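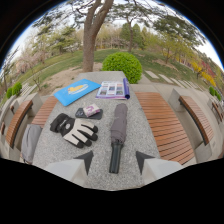 Table en granit du parc, côté pelouse. Vue de la pince à main, poignée du parapluie entre les doigts.

Visite de laboratoire : la collecte par pince à main chez Urkham

Rubrique : Comptes rendus > Robotique > Apprentissage par démonstration

En avril, le groupe de manipulation d'Urkham a ouvert ses locaux et l'un de ses sites extérieurs à un petit nombre de visiteurs. Le programme portait sur une seule question : une politique apprise à partir de démonstrations faites à la pince tenue en main, sans bras robotisé, se transfère-t-elle à des lieux absents du jeu d'apprentissage ?

Elvia Ventura a présenté le protocole. L'opérateur tient un outil à deux doigts portant une caméra à très grand angle. La trajectoire de l'outil est reconstruite par odométrie visuelle-inertielle, l'ouverture des doigts est mesurée à part. Les actions sont exprimées dans le repère de l'outil, ce qui évite de calibrer une base fixe à chaque changement de lieu.

La partie extérieure se déroule dans un parc, sur une table en granit moucheté entourée de bancs à lattes. Les objets sont courants : chemise bleue, magazine, étui de téléphone noir, gants noir et blanc, parapluie gris replié. Ce dernier est jugé difficile par l'équipe, car le tissu se déforme sous les doigts alors que la poignée cylindrique reste rigide. La consigne est de saisir par la poignée. La lumière d'un ciel couvert convient bien au suivi visuel ; le soleil direct sur le granit donne davantage de pertes de points.

Xuelian Lei a ensuite exposé les résultats. À nombre de démonstrations égal, deux jeux ont été comparés : le premier enregistré dans 2 lieux, le second dans 10. Sur un site de test jamais vu, le taux de saisie réussie atteint 72 % avec le second jeu. Avec le premier, il est nettement plus bas, et les échecs se concentrent sur la phase d'approche – la fermeture des doigts est rarement en cause. Le temps de recalage entre deux sites est d'environ 8 minutes.

Deux réserves ont été formulées dans la discussion. Nicanor Beltrán a relevé que tous les supports testés étaient horizontaux. J'ajoute que la latence du bras au déploiement est compensée par une constante réglée à la main, dont la sensibilité n'a pas été étudiée.

Asnakech Tekleab, Urkham, prépare la mise à disposition des trajectoires.

À lire aussi
Troltik : essais de préhension sur textiles
Zavala, retour sur l'atelier odométrie
Umgate : visite du banc de calibration

Rechercher sur le site
Mots-clés OK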